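Werkstoffkunde Holz, Teil 4: Holzfeuchte, Quellen und Schwinden

Skript zur Vorlesung, Stand 28. September 2024

Vorbemerkung
Der vierte Teil setzt die Kapitel zum Zellaufbau und zur Rohdichte voraus. Wer sie versäumt hat, liest zuerst den Abschnitt über die Zellwand nach. Die Übungsblätter liegen im Kursordner unter Tarkonwood, die Abgabe erfolgt wie bisher in Papierform.

4.1 Wasser im Holz
Holz enthält Wasser in zwei Formen. Freies Wasser steht in den Hohlräumen der Zellen, gebundenes Wasser ist in der Zellwand eingelagert. Beim Trocknen geht zuerst das freie Wasser ab. In dieser Phase wird das Holz leichter, seine Maße ändern sich kaum. Erst wenn die Zellwände selbst Wasser abgeben, beginnt das Schwinden.

Der Übergang heißt Fasersättigung. Er liegt bei den meisten heimischen Arten zwischen 25 und 32 Prozent Holzfeuchte. Unterhalb dieses Bereichs ändern sich auch Festigkeit, Steifigkeit und Wärmeleitfähigkeit mit der Feuchte. Oberhalb bleibt die Festigkeit nahezu konstant.

Die Holzfeuchte u wird auf die Trockenmasse bezogen:

u = (m feucht − m trocken) / m trocken × 100 %

Werte über 100 Prozent sind deshalb möglich und kommen bei frisch gefälltem Splintholz leichter Nadelhölzer auch vor. In Klausuren wird häufig auf die Feuchtmasse bezogen. Das ergibt den Wassergehalt, eine in der Energieholzwirtschaft übliche Größe, und zählt in der Klausur als Fehler.

4.2 Richtungsabhängigkeit
Holz schwindet in den drei Hauptrichtungen verschieden stark. Tangential, also in Richtung der Jahrringe, ist das Maß am größten, radial etwa halb so groß. Längs zur Faser ist es so klein, dass man es bei normal gewachsenem Holz meist vernachlässigt. Für Fichte rechnet man überschlägig mit 0,3 Prozent tangential und 0,15 Prozent radial je Prozent Feuchteänderung.

Aus dem Unterschied zwischen tangential und radial folgen die bekannten Verformungen. Ein Seitenbrett wird auf der linken, dem Kern abgewandten Seite hohl. Ein Kernbrett bleibt in der Breite weitgehend gerade und wird zu den Kanten hin dünner. Kanthölzer mit diagonal verlaufenden Jahrringen verziehen sich zur Raute.

Drehwuchs, Druckholz und Äste stören dieses Bild. Druckholz schwindet auch in Längsrichtung merklich, und ein Brett mit einseitigem Druckholzanteil wird krumm, selbst wenn es sorgfältig gestapelt war.
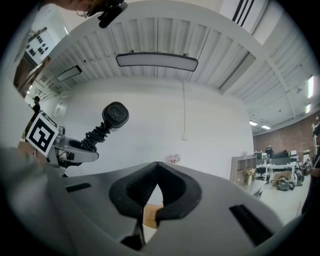 4.3 Bestimmung der Holzfeuchte
Darrverfahren: Die Probe wird gewogen, bei 103 °C (± 2 °C) bis zur Massekonstanz getrocknet und erneut gewogen. Das Verfahren ist genau, dauert lange und zerstört die Probe. Harzreiche Hölzer liefern etwas zu hohe Werte, weil flüchtige Inhaltsstoffe mit ausgetrieben werden.

Elektrische Widerstandsmessung: Zwei Elektroden werden in das Holz eingeschlagen. Der Widerstand steigt mit abnehmender Feuchte steil an. Brauchbar ist das Verfahren zwischen etwa 6 Prozent und der Fasersättigung. Holzart und Temperatur müssen am Gerät eingestellt sein — sonst ist die Anzeige wertlos. Im Praktikum arbeiten wir mit dem Gerät von Peveo, Kurzanleitung im Anhang.

Rechenbeispiel: Eine Probe wiegt feucht 359 g, nach dem Darren 312 g. Die Differenz beträgt 47 g, die Holzfeuchte damit 15,1 Prozent.

4.4 Gleichgewichtsfeuchte
Holz nimmt so lange Wasser auf oder gibt es ab, bis es mit der umgebenden Luft im Gleichgewicht steht. Bei 20 °C und 65 Prozent relativer Luftfeuchte stellen sich rund 12 Prozent ein. In beheizten Räumen liegt der Wert im Winter oft nur bei 6 bis 8 Prozent. Möbelholz wird daher trockener eingebaut als Bauholz.

Ob die Probe von der feuchten oder von der trockenen Seite her ins Gleichgewicht kommt, macht einen Unterschied von ein bis zwei Prozentpunkten (Hysterese). Für die Aufgaben wird er nicht berücksichtigt.

4.5 Aufgaben
1. Ein Fichtenbrett mit liegenden Jahrringen ist bei 18 Prozent Feuchte 96 mm breit. Berechnen Sie die Breite bei 10 Prozent.
2. Skizzieren Sie den Querschnitt eines Seitenbretts vor und nach dem Trocknen. Kennzeichnen Sie die rechte und die linke Seite.
3. Warum wird eine Massivholzplatte nicht fest mit einer quer verlaufenden Gratleiste verleimt?
4. Eine Probe hat einen Wassergehalt von 50 Prozent. Wie hoch ist die Holzfeuchte?

Die Klausur findet im März statt. Zugelassen sind ein Taschenrechner und 2 handbeschriebene Blätter. Teil 5 behandelt die technische Trocknung.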